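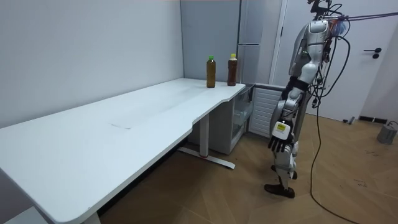 Trandska Bottle Handling Set – Data Card

Release 2
Maintained by the Hattar data group
Card revised Monday, October 26, 2026
Contact for this release: Aksel Ásgeirsdóttir, data steward

Summary

The Trandska Bottle Handling Set is a collection of demonstrations in which a humanoid robot handles bottles at a desk under the control of a human operator. It was recorded for training and testing policies that learn from examples. Each demonstration, called an episode in this card, pairs views of the workspace with the robot's own joint readings and a short written instruction.

Release 2 replaces the first release in full. Users who hold a copy of Release 1 should not merge the two, as the episode numbering was changed and the gripper readings are now stored on a different scale.

Intended use

The set is intended for research on imitation learning, on grasping from fixed camera views, and on the use of written instructions to select a task. It may also be used to test methods for finding the start and end of a grasp in a longer recording.

The set is not suited to training a robot that will work near members of the public. It contains no episodes in which a person enters the workspace, and a policy trained on it will have learned nothing about how to respond to one. It should also not be used to support claims about handling glass, open containers or hot liquids.

Contents

Release 2 contains 80 episodes divided among 11 instructions. An episode begins when the operator takes control and ends when the operator marks it complete or abandons it. Abandoned episodes were kept. They are stored in a separate folder and are not part of the 80.

Each episode folder holds the following:

episode.json – instruction text, operator code, outcome code and notes
joints.csv – measured and commanded joint positions, with time stamps
hand.csv – commanded and measured opening of the hand or gripper
views/ – recordings from the fixed cameras
review.txt – the reviewer's remarks, where there are any

Instructions are written as plain sentences, for example "Pick up the bottle with the green cap" or "Move the bottle with the yellow cap to the near end of the desk." Cap color is used to name a bottle wherever possible. Brand names are not used in instructions, and reviewers were asked to correct any that slipped in.

Setting

All episodes were recorded at the Zastine site, in one room with a wood-look floor and a long white desk. The robot stands at the curved cutout in the desk's front edge and works over the tabletop from there. Cables run from the robot to the control station and trail across the floor behind it. Operators were instructed to keep these clear of the feet before every episode.

The desk was kept at a single height throughout. The cameras were fixed before the first session and were not moved during a session, although small shifts between sessions are possible. Users who need exact camera positions should rely on the calibration file for the session in question and not on the one at the top level of the release, which is a nominal value only.

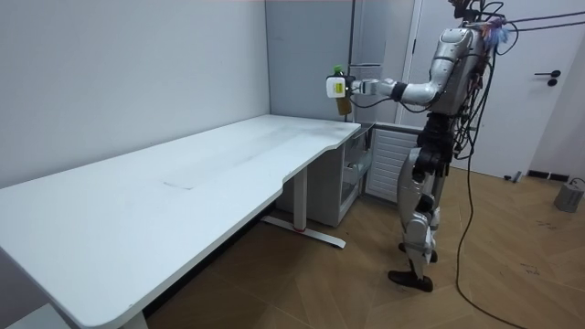

Figure 1. The robot holding a green-capped bottle above the desktop.

Collection procedure

Collection took place in August over 14 sessions. The same procedure was followed in each.

The operator first brought the robot to its standing pose with both arms lowered. The assistant placed the objects named in the session sheet and left the workspace. The operator then read the instruction aloud, started the recording and carried out the task through the Dadeo control interface, which maps the operator's arm and hand movements to those of the robot.

Operators were told to work at a steady pace and to avoid correcting a grasp more than once. If a second correction was needed, the episode was to be abandoned. A bottle that tipped over on the tabletop was left where it fell until the recording had been stopped.

Starting positions were taken from a printed chart and varied between episodes. The chart covers the part of the desk the robot can reach without taking a step. Some episodes start with a bottle outside that area. In these, the correct behavior is to keep the arm lowered, and the outcome code is "declined."

Review and outcome codes

Every episode was watched in full by a reviewer who had not operated the robot in that session. The reviewer assigned one of four codes:

complete – the instruction was carried out as written
partial – the bottle was grasped but the remainder of the instruction was not carried out
failed – no stable grasp was made
declined – the robot correctly made no attempt

Where reviewer and operator disagreed, the reviewer's code was used and the operator's view was entered in the notes. The partial code has proved the hardest to apply consistently. A bottle lifted and set down a short distance from the intended place was coded complete by one reviewer and partial by another in the early sessions. These episodes were reviewed again before release, but users who depend on the distinction are advised to check them against their own criteria.

Known limitations

The variety of objects is narrow. The bottles are similar in height and shape, and a policy may learn to depend on this. Results on cans, cartons or cups should not be inferred from results on this set.

The background hardly changes. The door, the radiator and the white furniture are the same from one session to the next, and models trained on this set alone can be expected to perform less well in a different room. Marks on the tabletop may serve as unintended position cues. The Hattar group has not measured how strong this effect is.

The cameras do not always show both arms. When the robot faces the desk, its own body can hide the arm farther from the camera. The joint readings remain valid for these periods, and users should treat them as the primary record of arm position.

Amber liquid in a clear bottle can appear much darker in some views than in others, depending on the light. No color correction was applied.

Time stamps in joints.csv and in the camera recordings come from separate clocks. They are aligned at the start of each episode. Drift over a single episode is small, but long abandoned episodes may show a visible lag toward the end.

Recommended splits

The file splits.json assigns each episode to training, validation or test. The assignment is made by session, so that no session appears in more than one part. Users are asked to keep to it when reporting results. If another division is used, the report should state this and list the episode numbers.

The abandoned episodes have no assigned split. They may be used for training if this is stated.

Privacy

Operators and reviewers appear only as codes. The key linking codes to persons is held by the data steward and is not distributed. Sound was recorded at the control station for internal review and has been removed from the release. Any user who finds a recording in which a person can be recognized should report the episode number to the data steward and delete the local copy.

Access and terms

The set is provided on request to research groups that accept the Trandska terms of use. Redistribution is not permitted, in whole or in part. Trained models may be shared, provided that the release number is named in the accompanying documentation.

Requests are handled in the order received. Applicants should state the name of the research group, the planned use and the person responsible for storing the data.

Changes since Release 1

– Episodes renumbered by session and start time
– Gripper opening now stored as a fraction, where 0 is closed and 1 is fully open
– "Declined" added as an outcome code
– Brand names removed from instruction text
– Calibration files supplied for each session
– Duplicate camera recordings removed from two sessions

Reporting errors

Errors should be reported to the data steward with the release number, the episode number and a short account of the problem. Corrections are collected and issued with the next release. Files in an existing release are not altered once it has been distributed, except where a privacy report requires it.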